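Dremthorpe Home & Making Forum
Furniture and Finishes > Tables
5 replies hidden, show all

Pale table top, how do I tell if it's real wood and what can I put on it?

Noreen Rafferty
Joined in August, 16 posts

Hello all! I've just brought home the most lovely big pale table from the house clearance place in Dremthorpe and I'm over the moon with it. It's 183 cm long, very light, with that swirly grain all over the top. My trouble is I can't work out what it is. My sister says oil it, my neighbour says don't you dare. There's no label underneath, only a number 13 in pencil. It has a bit of a shine when the big light is on. We'll be eating off it and the grandchildren will be painting on it, so it's going to get proper use. What should I be looking for, and is there anything I should keep well away from it?

Dexter Gallagher
Joined in August, 183 posts

Lucky you. Wipe with damp cloth, don't oil it. If it's shiny it's sealed and the oil will just sit there going sticky. Ask me how I know.

Leilani Doucet
Moderator

Oh, I love a pale table! Dexter is right about the oil, but do have a good look at it first (it's the fun part). Get down at one end in the evening with the ceiling light on and look along the top. If you see a soft silvery band where the grain nearly disappears, there's a finish on it, and oil isn't going to get through that.

Then look at the grain itself. Those nested arches and ovals are called cathedral figure, and they come from the way the log is sliced. You get them on solid boards and on veneer, and the printed laminates copy them very well too, so the arches won't settle it.
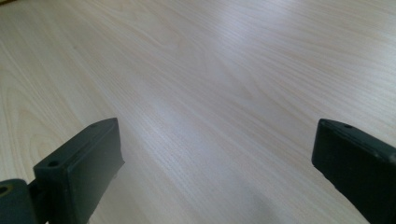
The edges are where I'd go next. Follow one of the lines to the end of the table and see if it carries on over the side. On a solid board you'll find end grain there, little short marks and curves that match up with the top. With veneer or laminate you'll usually find a thin line where a separate strip has been stuck on. Check the underside as well! If the top and bottom look like two different materials, it's a covered board, and then please don't sand it. My sister-in-law Latrice went straight through hers in one afternoon and we were both nearly in tears.

For everyday cleaning, a soft cloth wrung right out and a drop of washing-up liquid is plenty. No scouring cream, no steam mop (people do!), and a mat under hot dishes. For the painting I'd put an oilcloth down and let them get on with it. Do come back and tell us what the edges look like!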